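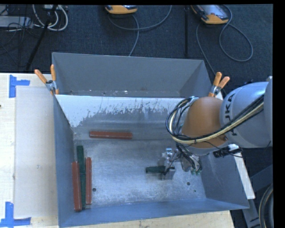

1/

Tươi Đặng
03/08/2021

A small thread about a metal bin and the bars I keep in it. Some of you asked how I sort the red ones and the green ones, and I promised to write it down in February and did not do it. So now I write.

2/

First the bin. It is gray-blue metal with a tall back and a slope inside at the foot of the back. I bought it from Hà, the secondhand shop near the bus station, together with a box of hinges that I still have no use for. It stands on the wooden table because I want to look down into it while I work. On the floor I had to bend each time, and my back did not like this.

3/

The slope has a bad surface. The upper part is whitish and it flakes, and the lower part is bare metal. I asked Lụa Nông if I should scrape all of it. She has painted more metal than me. Her advice: take away only what is loose with a plastic scraper, wipe with a damp cloth, let it dry, and look again after one week.

4/

I did this for 20 minutes one evening and then I stopped. The flakes get under the fingernails. Please wear gloves, and if you don't know how old the paint is, wear also a mask and do not sand it dry. Collect the flakes with a wet paper towel. A broom only moves them to another place.

5/

Now the holes in the floor of the bin. They are round and dark. I like them for cleaning, as I can push the dust toward them with a brush. But small things also go through. I lost two screws and one earring before I learned to put a sheet of newspaper under the bin. The earring came back.

6/

The floor has many scratches and a cloudy shine. I tried the metal polish from Dadasero on one corner of my older tray and it became too bright, like a mirror with a headache. So the bin stays scuffed. Bars slide well on it and new scratches do not make me sad.

7/

About the colors. The bars are reddish brown and dark green. In good daylight it is easy to see which is which. Under the yellow lamp in the evening the two are closer than you think, and I made mistakes. I changed the lamp bulb to a whiter one, and this helped more than any label.

8/

My way of placing them:
Long side of the bar goes from back to front, near the left wall.
Two of the same color next to each other, with a gap.
The other color goes into the gap.
Anything I have not decided yet can lie across at the back, by the slope.

9/

The gap is the part people ask about. When a green bar lies between two red ones it cannot roll or turn, and I see the color change immediately. If one green is not long enough I put a second behind it in the same line, end to end. You will see a thin joint where they meet. It is fine, no need to press them together hard.

10/

Do not make the rows perfect. I tried it once and used a ruler, and Khoa Châu watched me from the door and asked if the bars were going to a wedding. One bar a little more to the front than its neighbor is good for the fingers – you have something to hold.

11/

The right side I leave for the pieces that are on their way in or out. I used to fill it also, and then every time I wanted one bar from the left I had to lift the others first. Half a bin of order and half a bin of space is slow to fill but quick to use.

12/

A question from Karlijn Jansen: "Why not a box with dividers?"

I have one, a Stollollow, 30 cm long. The dividers are nice but they are fixed, and my longest bars do not go in. I use it for clips and pencils now. If your bars are short, it is maybe a better choice than mine.

13/

Another question, from Lụa Đoàn: do the bars leave color on the metal? I have not seen it on mine. I wipe them with a dry cloth before I put them in, mostly against dust. If you are worried, put a piece of baking paper on the floor of the bin for one week and check it after.

14/

The tall back is useful in a way I did not expect. I put a magnet on the outside of it, with a paper that says which batch is inside. At this time the paper says 2480, from the last Zulta delivery. Before, I put the note inside the bin and it was always under the bars. The back also stops a bar when I push it too strongly from the front.

15/

Correction to post 3: Lụa Nông writes me that she said "after two or three weeks", and not one week. Excuse me. She also says the lower bare part can get rust if the room is humid, and I should put a very thin layer of oil on it. I am not sure I want oil near the bars. I will try on a small spot first.

16/

Things still to do:
Small specks at the bottom of the back panel, wipe again.
Felt under the corners – the table is pale wood and shows every mark.
A smooth strip of tape on the front wall, where my wrist rests.
Find out if Hà has a second bin of the same kind.

17/

For the felt, buy the kind you cut yourself. The ready-made circles came off my last tray after a few days and one of them traveled to the kitchen under my slipper. I will glue the new pieces and leave them overnight with the bin upside down.

18/

If you keep bars or rods in a metal bin too, please tell me what you do about flaking paint. I read all the replies, but I answer slowly, as I write English with a dictionary next to me. Photos of your bins are welcome, old and scratched ones also.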